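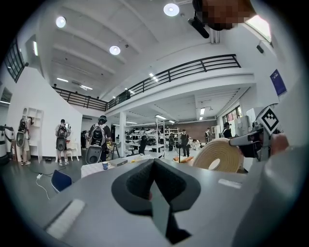
Do I need packing experience to apply? None at all, I'll teach you the whole job on your first morning.

Print | E-mail

I'm Omid Golestani and I run the packing side of Parby, a small mail-order shop for craft supplies. Orders have picked up a lot since April and I need 2 more people at the tables. You'd be sorting small items into bags, boxing them, taping them shut (we go through so much tape!) and getting everything onto the Widmer van by late afternoon. We also pack the Stutodow sewing kits, which are fiddly – 42 pieces each – but kind of relaxing once you get going.

Shifts are four hours, mornings or afternoons, and I'm pretty easy about swapping. You'll be on your feet most of the time and lifting boxes up to 50 pounds now and then, so please keep that in mind. Neat hands matter more to me than fast ones.

Want to come see the place first? Stop by Thursday after lunch, 111 Brirkavex Road, and ask for me. Bring a resume if you have one – a short note about yourself is fine too.

Share (2) | Comments (0)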